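Sim cell notebook, Hendale bench
August 16, 2022
Present: me (Ohemaa Baidoo), Fabrice until lunch, Dagný B. on the phone from Grinevik

Picking up where I left off in July. The virtual cell has been drifting away from the real one for ages and I finally got the go-ahead to spend a day on it before the Hedegaard parts go in. The job is wrist camera, finger collision meshes, and the second arm's base, in that order, because I didn't feel like doing the base first (it's fiddly and I hadn't had my coffee).

Loaded scene 2315, which is the one Fabrice tidied up. His naming is much better than mine, thank you Fabrice. First thing I did was set the ball back up as the target, because a sphere is the easiest thing to sanity check a fingertip against. One centre, one radius, no arguing about which corner you measured from.
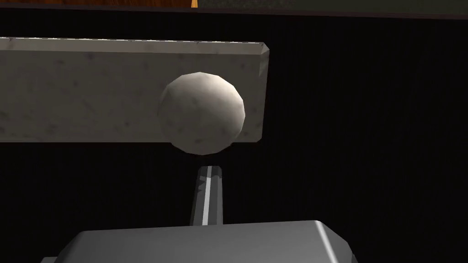 Wrist view, fingertip below the ball, slab behind. Still a gap between tip and ball.

Ran the approach with contact logging on. The solver called contact well before the meshes met, same as Dagný had been complaining about. So the collision hull on that finger is fatter than the visual one, and I'm fairly sure it's my fault: I padded the hulls back when we had the jitter problem and never took the padding off. Dropped it to zero, re-exported, ran it again. Contact now comes up when the surfaces touch and the jitter hasn't come back, at least not in 16 runs. I'll leave a longer batch going overnight and see.

The ball is still the coarse mesh, by the way. You can see the facets from the wrist camera. Doesn't matter for this, the collision side uses a proper analytic sphere, but somebody will ask so I'm writing it down. Swapping in a finer one is on the list, way down the list.

After lunch, on to the camera. The mount transform in the config was from the old bracket, the one Auður Damgaard drew up before we moved to the Plusine plate. Two numbers and a sign. I typed the sign wrong the first time and got a lovely view of the inside of the wrist housing, all grey, and spent a good ten minutes thinking the renderer had died!

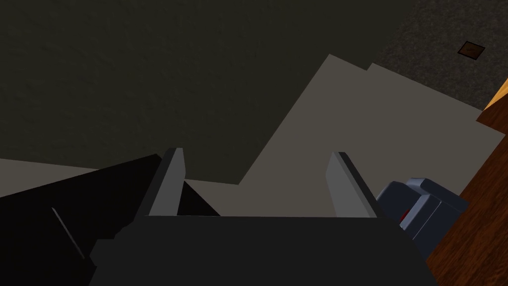

With the sign fixed I opened the gripper all the way and checked that both fingers come into view and that they mirror each other. They do, near enough that I'm happy. The pale surface between them is what I want behind any grasp test, nice and plain, so I've saved this pose as home_open and would appreciate it if people stopped overwriting it (Fabrice).

What I'm less happy about is how close the blue-grey unit sits on the right. In the config its base is off by 11 mm toward our arm. Dagný B. read me the measurement over the phone from the drawing and I had it written the other way round on a sticky note. Changed it, restarted, and of course the planner cache was still holding the old base. You have to clear the cache by hand after a base change. I've learned that one three times now and it's going in capitals:

CLEAR PLANNER CACHE AFTER MOVING ANY BASE.

Then I jogged the wrist back and forth to see how the clearance behaved with the fingers open.

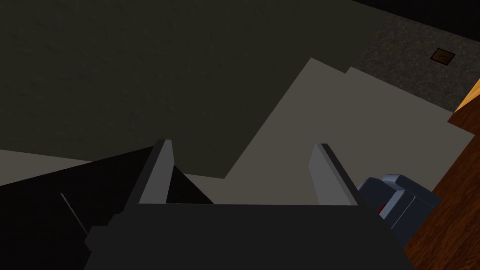
No collision flags with the fingers wide and the wrist held over the flat area, which is a relief. I also tried creeping to the right a bit at a time until the checker complained, and it complained at a sensible spot. I'd still put a keep-out box around that unit before we let anyone run the random pose script. Fabrice reckons the checker is enough. Fabrice has not had to clean up after the random pose script.

Lighting is pretty dim and I've left it alone. Dagný Eskildsen wants to set it herself when she's back, and the colours in the wrist view depend on her shaders anyway.

Config committed as revision 2596. Old one is still there if the overnight batch goes sideways.

To do:
check overnight contact log
keep-out box on the right
delete Auður's old bracket file (ask her first)
finer ball mesh, sometime
bin the sticky note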